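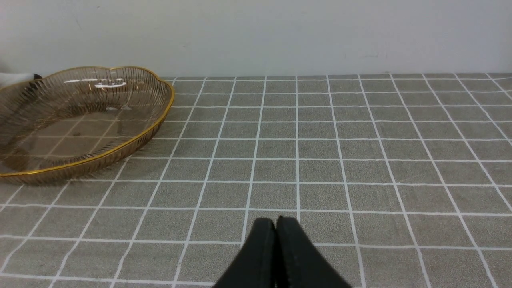

Gray cloth, white grid.

I gave up paper towels in August. The kitchen went through 2 rolls a week and I was tired of carrying them up the stairs. I bought a pack of cotton cloths from Skalholm and put the last roll in the hall closet, where it still is.

The first week was annoying. I kept reaching for the holder, so I took it off the wall. After that I mostly used the cloths, except for bacon, which now drains on a rack.
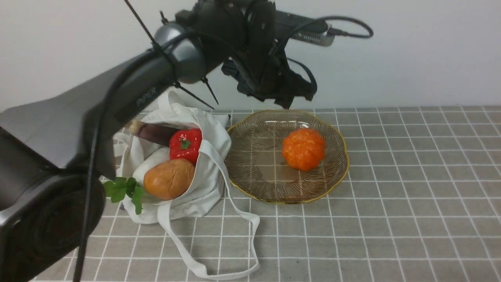
Washing them is the part people ask me about. I do one hot load on Sunday, no softener, and hang everything on the Uteck rack by the window. Color matters more than I expected. White cloths looked bad after two washes and I ended up buying a darker set - a charcoal close to the one on that arm with PIPER printed along it - and coffee doesn't show on those at all. The white ones are for windows now.

I spent 697 on the whole switch, in crowns, and most of that was the rack. I still have to work out what to do about the car.

Comments (2)

Baláž: Try old newspaper for the car windows. Works for me.

Grultari: Do the dark ones leave lint on glasses? Mine did until I washed them a few times.

Related posts
Cleaning the oven with baking soda
Two months without dryer sheets
What I keep under the sink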